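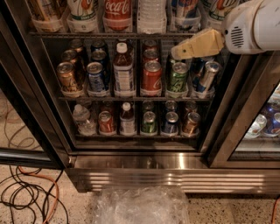

Figure 7.1 A robot arm at the middle shelf of a drinks refrigerator.

Chapter 7
When the Shelf Is Not Yours Any More

In January the company Oridora put a robot in its shop in Umesley, to fill and tidy the drinks refrigerators. Before this, the task belonged to Ngaio Sutcliffe. She had done it every morning for years, and she knew which cans the customers took first and which ones stayed at the back.

The shop sells 513 different articles, and drinks are a small part of them. Still, the refrigerators took around 130 minutes of her working day. The managers expected that she would be glad to have this time free. In the first weeks she was not. She said to her supervisor, Iona Paterson, that she came to work and did not know any more where to begin.

What is taken from a worker when a task is taken? The hours can be measured easily. It is more difficult to measure the knowledge, and the small talks with customers which happened while the door was open.

In this chapter we study first how tasks are divided between people and machines. Section 7.2 looks at training, and at who pays for it. In Section 7.3 we return to Umesley and read parts of the interviews with Sutcliffe and Paterson.

Key terms: task, job, skill, shift plan, retraining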